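Flostus - anchoring notes from a charter boat

Last updated 22/01/2018 by Amancay Espinoza

Hi! If you've landed in this folder you probably sail, or you like other people's spreadsheets, or both. Flostus is my anchoring log, cleaned up enough that I'm no longer embarrassed by it. I skipper a 40-foot charter sloop called Eklow out of Civberg, and every time the anchor goes down I write a line about it. Where we were, what the bottom was like, how much chain I put out, what the wind did overnight, and whether I got any sleep.

There are almost 400 rows in here, from 49 anchorages, over two seasons. Some places have a whole stack of entries (I'm looking at you, Noiphan, with your nice sand and your terrible ferry wash) and some have a single grumpy line that says we left again before dinner.

What's in the folder

anchorings.csv - the main table, one row per time the anchor went down and stayed down
places.csv - one row per anchorage, with my name for it and a rough position
guests.txt - things charter guests asked me often enough that I wrote out the answers
old/ - scans of the paper log, only there so I can check my own typing

The columns in anchorings.csv

place: matches the name in places.csv. I use the names the fishermen in Civberg use, so they may not match your chart.

depth_ft: depth under the keel when we stopped, in feet. I don't correct it for tide. Please don't treat it as chart depth! Our sounder is set to read from the bottom of the keel, so add Eklow's draft if you want the real water depth.

chain_ft: chain let out, in feet, going by the paint marks. The marks wore off badly by August of the second season and I was guessing for a couple of weeks until I repainted them. Those rows have a g in the notes.

bottom: sand, mud, weed, rock or mix. It's what came up on the anchor, or what I saw when I swam down to look. If I didn't check, it's blank.

wind_dir and wind_kn: the strongest wind I noticed while at anchor, direction and knots. "Noticed" is doing a lot of work there. I was asleep for some of it.

drag: yes, no or maybe. Maybe means the boat ended up somewhere different from where I expected and I couldn't say if we dragged or just swung wide on the chain.

sleep: my own score, good, okay or bad. I nearly took this one out, but other skippers tell me it's the column they read first.

notes: free text, spelling mistakes included.

How I collected it

Nothing fancy. There's a paper notebook by the chart table, and I fill it in once the engine's off and everybody has a drink in their hand. The next morning I add the wind and the sleep score. Back in Civberg, between charters, I type the pages up, and over the winter I go through the lot and fix whatever looks silly (wind from a direction that's solid mountain, that sort of thing).

Positions in places.csv come from the boat's plotter and I rounded them on purpose. They'll get you to the right bay. They won't tell you where to drop, and you really should be using your eyes and a proper chart for that bit anyway. 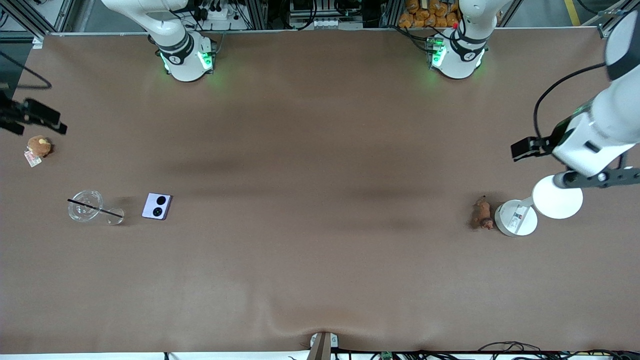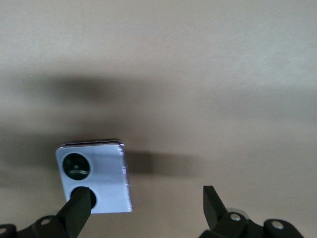
Things to watch out for

It's one boat and one anchor. Eklow is fairly heavy for her length and has a lot of chain, so if you're in something light with mostly rope, my happy nights may not be yours.

I also pick my spots. When the forecast is bad I go to the places I already trust, so the windy rows are nearly all from sheltered bays. If you sort by wind and look at drag, you could come away thinking that strong wind is no problem at all. Please don't! Those are the good bays in bad weather, and the bad bays in bad weather aren't in the table.

Lunch stops are in there too, mixed in with the overnights. You can spot them by the empty sleep column. I meant to give them a column of their own and never did.

Noiphan needs a special mention. I've logged it as one place, but the north end and the south end are very different. North is clean sand and holds beautifully. South has weed, and the anchor skates along the top of it for ages before it bites - if it bites. Check the notes for N or S. Some early rows have neither and I can't remember which end we were at, sorry.

There are no mooring buoys or marina berths here. If we tied up to something, it isn't in the log.

About the guests

No guest names anywhere in the tables. I went through the notes and took out first names, birthdays and one very long story about a lost wedding ring (found, in a shoe). The scans in old/ have been trimmed to the columns only. If you sailed with me and spot something you'd like removed, tell me and I'll take it out.

Using it

Take it, plot it, print it, stick it in your own boat's folder. I only ask that you mention Flostus if you publish something with it, and that you don't sell it as a pilot guide. It's a diary with columns. The decision about where your boat spends the night is yours, and conditions change - sandbanks move, weed grows, somebody lays a mooring block where there used to be clear bottom.

It opens in any spreadsheet program. The commas inside the notes are wrapped in quotes, so it should import cleanly. If the notes spill over into extra columns, check the quote setting in the import box.

Still to do

Split Noiphan into north and south
Give lunch stops their own column
Type up the loose pages I found behind the first aid kit
Work out why two of the places have the same position

Corrections are very welcome, especially from anybody who anchors around Civberg in the off season, when I'm ashore sanding things. Leave a note for me at the charter desk or send me your rows in the same layout and I'll add them with your boat's name in the notes.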